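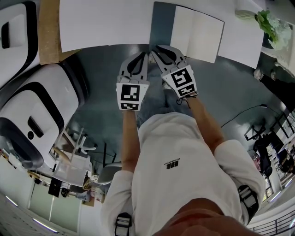

Pierina Palumbo: no you do NOT need to soak the cashews overnight, boil them 15 min and they blend fine. I have done it both ways for the white lasagna and my kids can't tell.

Print this page | E-mail this thread

natnael_a
Ok but what blender. Mine is a cheap one and boiled cashews still come out gritty. Sauce tasted good, texture like wet sand.

Pierina Palumbo
Some old Pisten, nothing fancy. Are you putting all the water in at once? Start with just enough to cover the blades, get it to a paste, then thin it.

natnael_a
All at once yes. Will try.

fiorella longo
Going to disagree with the whole premise, sorry. Cashews in a white lasagna are too sweet. I make a plain bechamel with olive oil, flour and unsweetened soy milk, nutmeg, a spoon of white miso, done. Cheaper too. You're baking it under tomato and mushrooms anyway, who is tasting cashew

Pierina Palumbo
I am tasting cashew! And it isn't sweet if you put lemon and enough salt. Soy bechamel goes grainy on me in the oven every time.

fiorella longo
Then its too thin or the oven is too hot. 350, foil on for the first half. Foil off when the edges bubble.

GuerraA
Can someone post actual amounts for either one. Read the whole thread twice, still don't know how much flour.

fiorella longo
For a 9x13:
1/3 cup olive oil
1/3 cup flour
4 cups unsweetened soy milk, warm
1 tbsp white miso
nutmeg, pepper
Cook the flour in the oil a couple minutes, milk in slowly, whisk whisk whisk. Miso in at the end off the heat. Should coat a spoon. Taste before salting becuase miso.

GuerraA
thank you. And the cashew?

Pierina Palumbo
1 1/2 cups raw cashews, boiled and drained
2 cups water, maybe a bit more
juice of half a lemon
2 cloves garlic
1 tsp salt
Goes in looking too runny, thickens a lot in the oven. If it looks right in the blender it'll be dry on the plate.

Thomas Villa
Posted 08/11/2021
Does the brand of soy milk matter? Only one at my store is Irnorness and it says "lightly sweetened" in tiny print on the side. Made Fiorellas sauce with it. Not good. Dessert lasagna.

fiorella longo
Yes it matters, that's why I wrote unsweetened lol. Oat works in a pinch, plain, but use a bit less. It goes gluey.

natnael_a
Update, paste first then water. Much better. Still a few bits but I strained it. Used Pellegrini no-boil sheets and the corners were crunchy, is that the sheets or me

Pierina Palumbo
Sauce has to go all the way over the corners. Also let it sit 20 min after baking, covered. I know everyones hungry.

GuerraA
I don't trust no-boil. Regular sheets, boil 2 minutes less than the box. Made the soy one last night btw. Good. Would double the mushrooms and cook them down a lot more first, mine leaked everywhere.

Thomas Villa
Does it freeze? Want to make two for my sister, she's due in February

fiorella longo
Soy one freezes ok. Bake it first, cool it, cut in squares, wrap. Never tried the cashew.

Pierina Palumbo
Cashew one freezes great. Separates a tiny bit, comes back when it's hot.

Thomas Villa
So one of each then. Found unsweetened at the other store so will redo the soy this weekend, will report back

Print this page | E-mail this thread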